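Limstead School of Engineering / Student Projects / Final Reports

Gathering Examples for a Sorting Arm: Final Report of the Darik Project Group

Submitted by: Abla Khasawneh, Georges Haddad, Hadi Azar
Supervisor: Hanan Rawashdeh
Second reader: Hala Bataineh

Summary

This report sets out how the group gathered a body of recorded examples for teaching a robot arm to sort mixed household objects out of a basket. The learning method was supplied by the department and was not altered. The task given to the group was to plan the recordings, carry them out, check them and hand over a usable set with a written account of its limits. The set handed over in December contains 1,295 accepted episodes. Training on the full set falls to a later group and is not reported.

1. Background

Earlier work in the department used hard objects of regular shape, placed apart from one another on a flat surface. The supervisor's project outline asked for something closer to the contents of a toy box or a recycling bin, in which objects touch, overlap and hide one another. It also asked for a share of objects that change shape when held. Cloth, foil and soft rubber were named in the outline.

An episode, as the word is used in this report, is the recording of one object being taken from the basket under the control of a human operator, from the moment the arm leaves its rest position until it returns there. Each episode holds the camera views, the joint positions of the arm, the opening of the gripper and a short written label.

2. Work area and objects

The work area was kept to one table with a green top. A wire mesh basket holds the objects, and three cardboard boxes with round holes in their tops stand beside it. The box tops are red, blue and yellow, so that a label can name a box by its colour alone.

The objects were chosen for differences in stiffness, surface and size. They include spiky rubber balls, small sports balls, a wooden cube, crushed cans, wrappers and two pieces of cloth, one cream and one mint green. Cloth was the most demanding class. It can be gripped at almost any point, but the point chosen decides how much of it trails across the other objects on the way up.
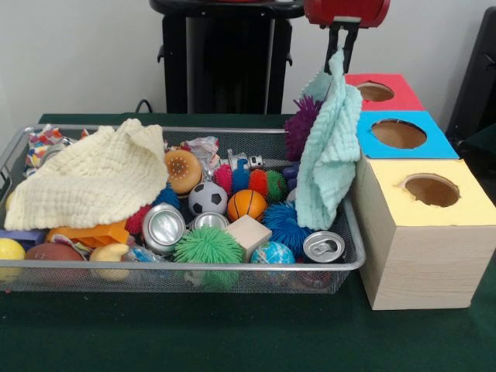

The group therefore agreed on a rule for cloth before the main recordings began. The operator was to take hold of the highest fold that could be reached from directly above, raise it slowly, and pause for one second before moving sideways. Episodes in which a second object was carried out with the cloth were kept, but were given a separate label. The supervisor considered that such cases would be of use to the later group, provided they could be left out at will.

3. Recording procedure

Recording was divided into sittings of 30 episodes. One member operated the arm, a second wrote the labels, and a third reset the basket and watched for faults. The roles changed at the end of each sitting. Operators were asked to stop if they felt tired, and the labeller was permitted to end a sitting early.

The steps for each episode were as follows.

The labeller read out the object and the box from a printed list.
The operator confirmed both aloud and began.
The object was taken from the basket and released over the named box.
The arm was returned to rest and the recording was closed.
The labeller entered the result as complete, partial or failed.

The printed lists were produced by a short program written by Hadi Azar, which drew object and box at random and did not allow the same pair twice in one sitting. Without this, operators in the trial period had shown a clear liking for objects lying on top and for the nearest box.

Resetting the basket proved harder to settle. In the trial period the objects were returned by hand, one at a time, and tended to end up in the same places. The group changed to tipping them all into a tray and pouring them back at the start of every sitting. Within a sitting, objects were returned only when the list called for them again. The basket was therefore fuller in some episodes than in others, and the depth to which the gripper had to reach varied with it.

Reaching low into a full basket raised a further matter. The fingers must pass between objects that are not wanted, and a small amount of pushing cannot be avoided. Operators were told to accept light contact and to back away if the gripper met firm resistance or touched the rim.
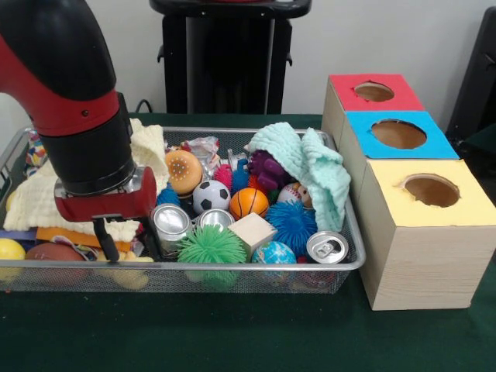
Operators differed in how they judged firm resistance. Georges Haddad tended to withdraw early and try again from another angle, while Abla Khasawneh more often moved the neighbouring object aside first. Both habits are present in the set. The operator's initials are stored with each episode so that the effect on learning can be studied.

4. Checking

Every episode was replayed by a member who had not operated the arm for it. The checker confirmed that all camera views were present, that the label matched the object, and that the times of the camera and arm records agreed. Timing faults were the most common reason for rejection. They were traced to the recording computer, which fell behind when its disk was nearly full. The disk was afterwards emptied before each sitting.

A second check was made on a sample of 100 episodes by the second reader, who labelled them again without sight of the first labels. The disagreements lay mainly between partial and failed, in cases where an object had struck the edge of the hole and come to rest on top of the box. The written definition was changed to place these under partial, and the earlier labels were corrected to match.

5. Limits of the set

All recordings were made with one arm, at one table, against one plain wall. The boxes kept the same order throughout, and a system trained on the set may learn their positions in place of their colours. The group raised this at the midway review, but it was decided that moving the boxes would leave too few episodes for each arrangement.

Wrappers are under-represented among the complete episodes. They were often crushed further by the gripper, and their shape at the end of the project was not their shape at the start. No record of this change was kept apart from the camera views themselves.

6. Recommendations

The group recommends that the next group move the boxes between sittings, replace the wrappers at fixed intervals and store the order in which objects were poured into the basket. It further recommends that the rule for cloth be kept as written, and that at least 3 operators be used so that no single manner of working governs the set.

The label definitions, printed lists and checking forms are held with the recordings in the department store under the project name Darik. Requests for access should be addressed to Hanan Rawashdeh.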